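# Where do I put down a white glossy desk with a curvy back edge (and do I keep the holes)

**gumow_attic** wrote:

Inherited a big white tabletop from an office clearance. Glossy, wavy along the back, a black cable hole near each back corner. I paid $82 for it including the guy with the van. It's going to be the kids' craft and snack table. My wife says it looks like a dentist's reception. Two questions: does the gloss survive children, and do I plug the holes?

**nazevedo** wrote:

Gloss survives children fine. It's your eyes that go. Any ceiling light lands on it like a headlamp. I've had mine since July and I eat breakfast squinting.

Leave the holes. Mine have swallowed 2 crayons and a library card, so put a bucket under.

**Belmiro C.** wrote:

Disagree on the holes. Plug them. A caramel went down one of ours and we found out by smell.

And gloss does scuff. You don't see it straight on, then you sit down with your coffee, the light comes in low, and it's a skating rink. I used the Claron cream polish, which made it shinier and left every mark where it was.

**nazevedo** wrote:

Belmiro, you drag a cast iron pan across yours. I've been to your house.

**veloso82** wrote:

I'm with Natália on leaving the holes. On looks: the cure for dentist's reception is colored stuff. White makes cheap plates look expensive. Ours gets a purple plate, a pale blue mug and whatever the four-year-old is serving, which lately is pig.
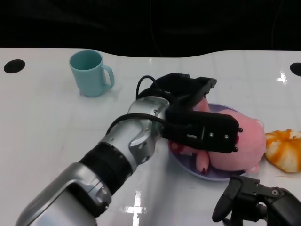 ## Replies, page 2

**gumow_attic** wrote:

OK, the pig sold it. Is that a donut on the right or did somebody glaze a bundt cake?

**veloso82** wrote:

Toy. Orange and white, no calories. I'm told it's dessert, and you may not have it until you finish your pig.

**Belmiro C.** wrote:

I see scuffs on that table.

**veloso82** wrote:

I see them too, Belmiro. I've made my peace.

**nazevedo** wrote:

Also note the glare. There's a white cross down at the front that you could land a helicopter on. Swap in a dimmer bulb or put down a placemat.

**Belmiro C.** wrote:

A placemat! On a surface you bought for the surface.

**nazevedo** wrote:

He bought it because it was $82.

**gumow_attic** wrote:

Correct. Does the wavy edge bother anyone? Mine won't sit flush to the wall and there's a gap at the dip you could lose a sandwich in.

**veloso82** wrote:

Pull it off the wall a hand's width and pretend you meant to. Gultier sells a filler strip for straight desks, don't bother, it doesn't bend.

**gumow_attic** wrote:

Going with no plugs and a bucket. Will report back on the smell.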